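Course notes, week 3. Monday, September 21, 2026
Instructor: Diane Robichaud

## Inventory and safety stock

Last week we spoke about why a company keeps stock at all. Today we look at how much it should keep, and when it should order again. Please bring the reading by Gosselin (the August packet, first chapter) because we use his tables in the second hour.

### 1. Two kinds of stock

*Cycle stock* is the part that goes down as customers buy and goes up again when a delivery arrives. If Gomard receives 300 units in every delivery and sells them evenly, the cycle stock is on average half of this, 150 units.

*Safety stock* is the part we hope we do not touch. It stays on the shelf for the weeks when sales are higher than expected, or when the supplier is late.

Students often mix these two in the exercises. A good habit is to write them on separate lines, even when the question asks only for the total.

### 2. The reorder point

The reorder point is the level of stock at which we place a new order. The simple form is:

**reorder point = (daily demand × lead time in days) + safety stock**

Lead time means the number of days between the order and the moment when the goods can be used. It includes the time for unloading and checking, which many textbooks forget.

Worked case: Gomard sells 10 units per day. The supplier, Conent, needs five days to deliver. Gomard keeps a safety stock of 60 units.

- demand during lead time: 10 × 5 = 50
- reorder point: 50 + 60 = 110

So when the stock falls to 110 units, the buyer sends the order. In the homework you will change the lead time to eight days and see what happens to the result.

### 3. Counting what is there

All these formulas suppose that we know the present stock. In practice the number in the computer and the number on the shelf are often different. Small parts kept in open bins are a usual source of error, as they are easy to take and easy to put back in the wrong place.
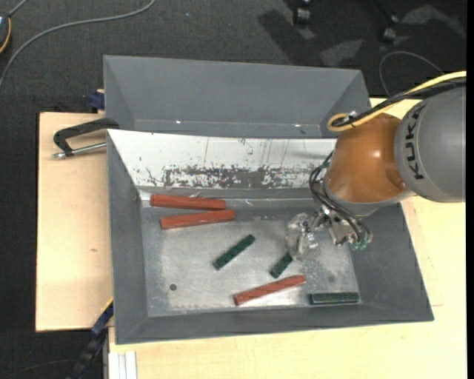
Vol. 4, No. 2, p. 17

There are two common methods of counting. In the *full count*, the warehouse stops and every item is counted, usually once per year. In the *cycle count*, a small group of items is counted every day, and the work goes on as normal. The second method needs more discipline, but errors are found sooner and it is easier to learn where they come from.

Zachary Gosselin recommends to count an item just before a delivery, when the shelf is nearly empty. The counting is then quick. I agree with him for cheap items. For expensive items I would prefer a fixed calendar.

### 4. The two-bin system

For cheap parts it is not worth to keep a record of every movement. We can use two bins for the same part. The worker takes only from the first bin. When it is empty, he sends the card for a new order and begins the second one. The second bin must hold enough for the lead time plus the safety stock, so it is the same idea as the reorder point in section 2, without a computer.

Question to think about: what goes wrong if somebody takes parts from both bins at the same time?

### 5. For next week

1. Read the Costigan case, including the appendix about late deliveries.
2. Calculate the reorder point for Gomard with a lead time of eight days. Show each step.
3. Write half a page: should Ernovance use full counts or cycle counts? Ernovance has over 300 different items and closes only on Sundays.

Homework can be given on paper or by e-mail before class. If you send it by e-mail, please put your family name in the title of the file.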